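Robots in Everyday Spaces – Notes for Unit 6: Our Visit to the Skasach Open Day
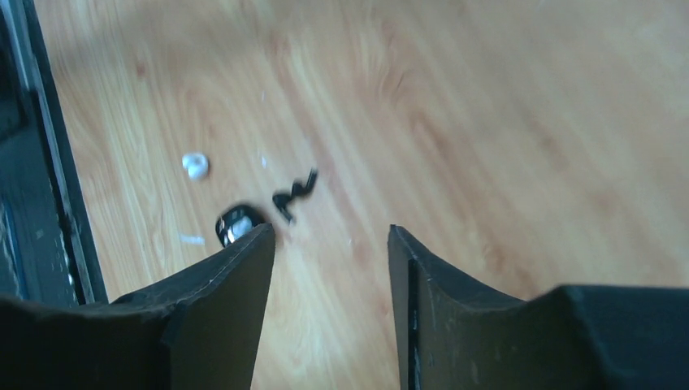
Wrist camera view during the floor pickup demo: small bits on the wood, gripper open.

These are my notes from the July visit, tidied up so that the people who couldn't make the trip can do the homework too. If you were there, skim the first part and go straight to the bit about camera views. I wrote most of this on the train back with a very bad coffee, so if your own notes disagree with mine, bring them to class and we'll sort it out.

What we went to see

Skasach opens its workshop once a year, and this time they had two demos running. One was a bin sorting cell that I'll come back to in Unit 7. The other was the floor pickup demo, run by Ayana Admasu, and that's what these notes are about. Our slot started at 1430 (yes, they write it that way on the sign-up sheet, and yes, two of you turned up at 4:30).

The idea is easy to say and annoying to do. Small stuff ends up on floors. You want a robot arm to spot it, get its fingers around it, lift it, and drop it in a tray. Ayana has been at this with her colleague Jannik Lindemann for a while now, and they were both wonderfully open about which parts still go wrong. I'd take that over a polished sales talk any day!

Why small things on a floor are hard

Have another look at the picture at the top. There's a glossy black piece by the tip of the left finger, a thin twisted black one beside it, and a small white blob a bit further off. Three little things, and each one is a different headache.

The glossy one throws back light. You can see bright white highlights on it, and to a vision program a highlight can look like an edge, or a hole, or a separate object altogether. It's also black, and so are the fingers, and the finger overlaps it in the view. Ask yourself how you would tell a program where the finger stops and the object starts. I asked Jannik exactly that, and his answer was that you can cheat: the fingers are bolted to the camera's own arm, so you know from the finger position where they should appear, and you can mask them out. The trouble is that you then mask out whatever part of the object is hiding behind them as well.

The twisted one is thin and mostly air. If you draw a box around it, a lot of what's inside the box is floor. So "grab the middle of the box" is a poor rule for a shape like that, and you'll want to think about which bit of it you would go for with your own finger and thumb. (Try this at home with a paper clip you've bent out of shape. Now try it with oven mitts on.)

The white one is the friendliest of the lot, being pale and rounded, but pale isn't always a gift either. The wood is light too, and toward the top of the view the floor gets quite washed out. There are also tiny pale flecks near the bigger pieces. Are those targets? Dirt? Something the program should ignore? Somebody has to decide that before the arm moves, and it's a people question as much as a software one. Ayana's rule for the day was that if it's too small for the fingers to close on, it gets left for the vacuum.

What the wrist camera gives you, and what it takes away

We talked about camera placement back in Unit 2, so this should be familiar. A camera up on a stand sees the whole work area but loses sight of things as soon as the arm leans over them. A camera at the wrist goes along for the ride, so it gets closer as the gripper gets closer.

The price is that you always have fingers in your picture. They take up a good chunk of the bottom of the view, and the only clear space down there is the gap between them. In our example the little cluster sits up and to the left of that gap, so if the arm simply reached forward and closed, it would very likely get air. It needs to shift first. That's the step I want you to think about for the homework, because it sounds trivial when I say it out loud and it really isn't.

The other thing is focus. The upper half of the floor is soft in this view. That matters less than you'd think, Jannik said, as long as the program doesn't trust far-off detail too much. It can pick a rough direction from the blurry part and save the fussy decisions for later.

Wood grain is worth a mention too. The planks run diagonally across the view with streaks in the grain, and a program looking for thin dark or pale shapes can get quite excited about a streak. Somebody in our group asked whether they could just use a plain gray mat. They could, and their early tests at the Oltasen site did, but people don't live on gray mats.

Things people asked

How many tries have they recorded so far on this kind of floor? 648 at the time of our visit, counting the failed ones. Ayana was firm that failures get kept. A pile of only good grasps teaches the program very little about the moment just before a bad one.

Does it know what the objects are? No, and for this job it doesn't have to. It's looking for "something that isn't floor and might fit between the fingers." Naming things is a separate job, and they're doing that with the Gebreyes group next year.

Why two fingers and not a suction cup? Suction likes flat, smooth surfaces. Think about the twisted piece again and you'll see the problem – there's hardly anything to seal against.

Could it damage the floor? The arm is set to ease off when it feels contact. Jannik pushed a ruler against one fingertip to show us, and I let out a small yelp when it moved (sorry to whoever was next to me).

Homework for next time

Work from the picture at the top of this handout. Write half a page, and a sketch is very welcome.

First, pick one of the three main pieces and say which way the gripper should move before it closes. Just use plain words like left, forward, or turn a bit. Then say what could go wrong with your plan.

Second, write a rule in one or two sentences for deciding whether a tiny fleck counts as something to pick up. Swap rules with a partner and try to break theirs.

If you're keen, compare your plan with the bin sorting cell and tell me which of the two jobs you'd rather be paid to fix. I've changed my mind on this twice.

Reading for the second half of the unit is the Skelau handout on gripper shapes, pages 2 to 6. Skip the math box unless you enjoy that sort of thing. Hand in your half page at the start of class, on paper please, with your name on it this time.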